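November
By Girish Joshi

Most of the arguments I hear about robot learning are about the model. I think more of them should be about the tool that checks the recordings before a model ever sees them. At Nusby we logged 271 demonstrations with a hand-held gripper and kept 169. The policy was fine. Our clock sync was bad, and the planner learned from camera poses that lagged the jaw.

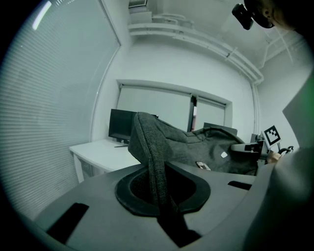 A dark gray fabric strap held in the gripper, with a fiducial marker behind it at right.

Fabric makes this worse. A strap bends, a padded edge rolls over, and a small timing error becomes a wrong grasp point. A rigid box would have hidden the fault for months.

Narendra Kushwaha wrote our checker in 110 lines. It compares timestamps and rejects a bad take on the spot – no dashboard, no training run. I would fund that kind of work before another round of tuning.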